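Crates, Cabbage, and Squash: Setting Up Fall Produce in a Small Store
Speaker notes, Zubaida Sandhu
Grutard Small Grocers Meeting, August

Slide 1. Title

Wait for the door to close. Say who I am: produce buyer at Kundis, nine years, before that a farm stand. Thank Sarita Dixit for the slot and for the coffee.

The talk is about wooden crates and what goes in them from September on. I will leave apples out. Apples had their own session last year and the notes are still on the table by the sign-in sheet.

Ask for a show of hands: who already uses slatted crates, who uses bins, who stacks on a flat table. If most hands go up for crates, go quickly through slide 2.

Slide 2. The floor we had

Kundis has 600 square feet of selling space, and produce gets the front corner. We used to run deep black bins. Customers bought from the top layer and we threw out a lot of what was at the bottom. Cabbage was the worst. The bottom heads had flat spots and brown ribs by the third day.

We changed to light wood crates on light wood shelving, bought from Urquijo. Total bill with the shelving and delivery was $2,725. Say the number clearly, people always ask me to repeat it.

Slide 3. Big heads across the crate

Napa cabbage is long and it rolls. Stand it up in a shallow crate and it falls over onto whatever is next to it. We lay it down on a slant and let the leafy end point toward one side. One head in front, one behind it, and then stop. The temptation is to keep adding until the crate looks full. Every extra layer is another set of leaves that gets torn when somebody pulls from underneath. 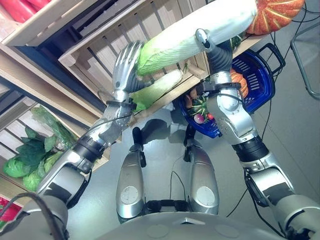

Napa cabbage laid on a slatted crate, with a pumpkin beside it.

Talk about handling here. A napa head wants two hands, one at the stem end and one under the leaves. Staff who pick it up by the leaves only will leave you with a handful of leaves. I put this in the training sheet and I still have to say it again every fall.

Pumpkin next to cabbage: I like the pairing. The orange makes the white stems look fresh. Keep the cut side of the stem turned away from the cabbage, a dry pumpkin stem scratches.

Slide 4. Squash

Move to the left side of the stage if there is room, the screen is low.

Small striped squash sell on looks. People who have never cooked one will pick it up and turn it over. So it goes at the front edge of the crate, at hand height, with space around it for fingers. If a customer has to dig for it, she leaves it.

Do not wash them. Wipe with a dry cloth and check the stem. A squash with no stem goes to the markdown shelf the same day. 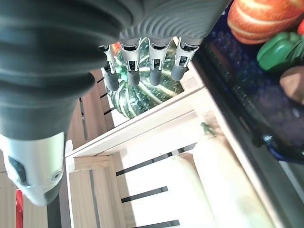
Check the bottom too, every morning. A soft spot starts underneath, where the squash sits on the wood, and by the time it shows on the side the one next to it has usually picked it up. The gaps between the slats help with air, but they are no use if somebody has lined the crate with a plastic sheet. We found plastic under the squash twice in our first month. Paper is fine. Bare wood is better for anything with a hard skin.

Mention names on cards. Customers at Kundis call everything striped an acorn. I write the name and one line on how to cook it: cut in half, seeds out, bake cut side down. That line sells more than the price does. Pass around the sample card if I remembered to bring it.

Slide 5. Crates and slats

Ours are 22 inches on the long side. The slats are smooth. Run your hand along the inside before you buy, and if it catches on anything, send the lot back. A rough slat will score a pepper in one afternoon and the pepper will weep by the next.

Look at the corner posts as well. They carry the weight when crates are moved full, and staff will move them full no matter what you tell them.

Brush out the gaps weekly. Cabbage bits and onion skin collect there. Stiff brush, outside, then let the crate stand on its end to air before it goes back. 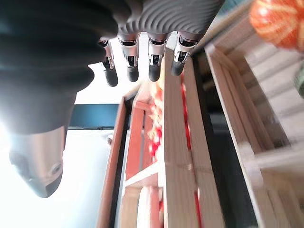
Light is the part I got wrong for the longest time. We set up the corner in the evening, liked how it looked, and came in at 10 the next morning to find half of it bleached out. Pale wood throws a lot of light back. Low on the left in this slide there is a patch gone completely white, and it could be wall or floor, you can't tell. Your customer's eye goes to a patch like that before it goes to the crates. Walk the display at opening, at noon, and an hour before close. Tilt the shelf, move the lamp, or hang a plain blind. We hung a blind.

Pause for water. If running behind, skip the blind story and go on to mixed baskets.

Slide 6. Mixed produce and the hand basket

Greens go on the lower shelf, in their own crate. They are heavy on water and they drip, and you do not want that running onto peppers. We keep bagged greens low and loose red produce up top, where the color shows from the door.

Then think about what ends up in the shopper's basket. A head of cabbage takes the whole basket. Kiwis, a small squash, a turnip, a few peppers will all fit in one together, and that is a better sale for us and an easier carry for them. We started putting the small things on the way to the cabbage, so the basket already has something in it.

Blue baskets are good under red and green peppers. Ours used to be dark green and everything disappeared into them.

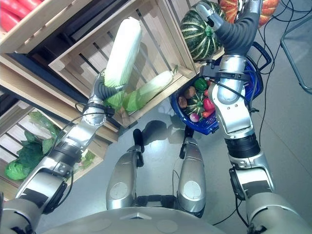

How often should the crates be refilled during the day?

Twice on a normal day, once at opening and once in the early afternoon. Pull the older heads forward each time and put the new ones behind. If you are filling more than that, the crate is probably too small for the item.

Slide 7. What to order

Start with 12 crates. That was enough for our corner, with a spare or two in the back for cleaning days. Urquijo will sell you fewer but the freight makes it silly.

The Zekia ordering sheet has a line for display wood now. Use that line and keep it separate from packaging, or your bookkeeper will call you in January.

Leave the last slide up. Sarita has copies of the training sheet and the squash cards at the back table. Take questions until she waves, and remind people to move their cars before the loading dock opens.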